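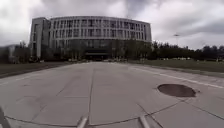 Getting Stains Out of Concrete (Without Renting Anything)

Oct 18, 2024

I've been putting off the patio for two summers now, and last weekend I finally gave up and got down on my knees with a bucket. If your slabs look blotchy and tired like mine did, these are the things that worked for me, in no special order.

Sweep first, then sweep again. Grit turns to mud the second you add water and you'll just push it around. I use the stiff Villetti push broom I bought for the garage, and a butter knife for the gunk in the joints (an old one, please!).

Fresh oil: cover it with plain clay cat litter, the cheap kind, and grind it in with your shoe. Leave it overnight. Sweep it up and do it again if the spot still looks shiny.

Old oil is more of a project. I mix baking soda with a squirt of dish soap and enough water to make a paste, spread it on, and cover it with plastic wrap for 5 hours. Then scrub with a nylon brush. Skip the wire brush — it leaves little bits of metal behind, and those rust, and then you've got a whole new stain to deal with.

Rust from patio chairs: lemon juice or white vinegar, ten minutes, scrub, rinse really well. Acid can dull the surface if you let it sit, so try a corner first. I didn't, and there's a pale circle by my back steps to prove it.

Leaf stains mostly fade by themselves. If you can't wait, oxygen bleach powder in warm water does the job. Keep it away from the flower beds, and never mix it with the vinegar.

Joints and cracks

Once everything's clean you'll see every crack you own. For the skinny ones I like the Erkness gray filler in the squeeze tube. I went through three tubes, but my patio is old and I'm heavy-handed. Let the concrete dry all the way before you start, and don't fill the expansion joints with anything hard. They need to move, so use a flexible sealant there.

I'm leaving the sealer until March, when I'll have the patience for it. Casier makes a matte one I've got my eye on, though at $67 a can I may wait for a coupon.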